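Eyeshadow palette

An eyeshadow palette is a flat case holding several pressed powders in separate pans, usually under a hinged lid. Small palettes have two or four pans; large ones are laid out as a grid, with colors grouped by hue and the neutral shades kept together. Finishes include matte, satin and shimmer.

Pressed shadow is made from a filler such as talc or mica, pigments and a liquid binder. The mix is stamped into shallow pans under pressure. Too little binder gives a crumbly pan – too much leaves a hard surface that releases little color.
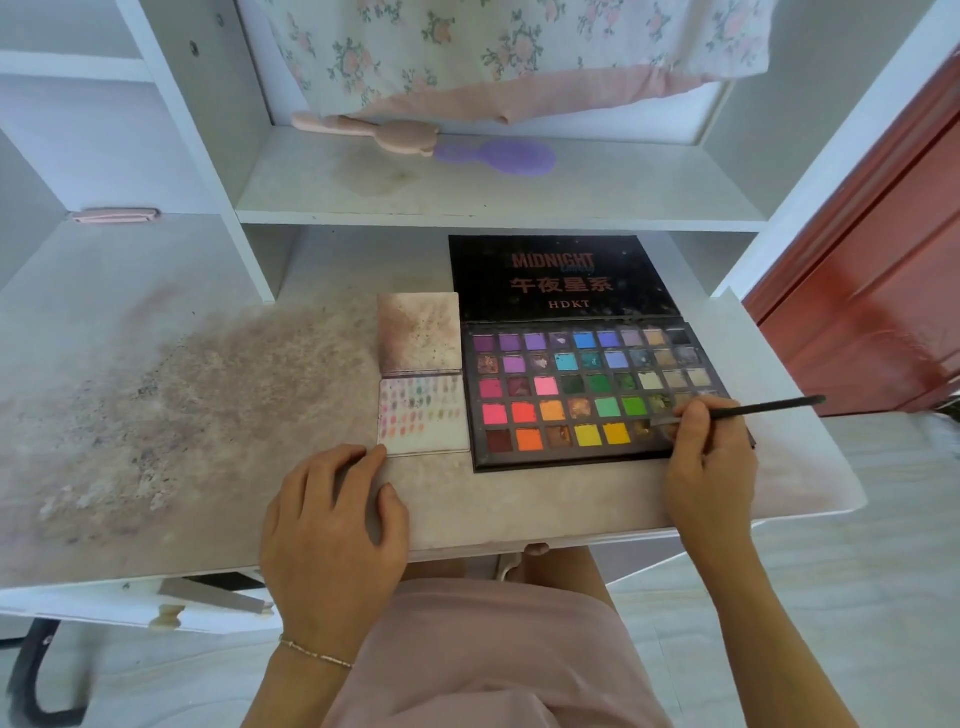 Powder that falls from the pan or brush during use is called fallout or kickup. It collects on the lid, on neighboring pans and on the work surface. Pans worn down to the metal are said to have "hit pan". Refillable palettes use a magnetic base, so single pans can be replaced.

See also: Compact (cosmetics), Makeup brush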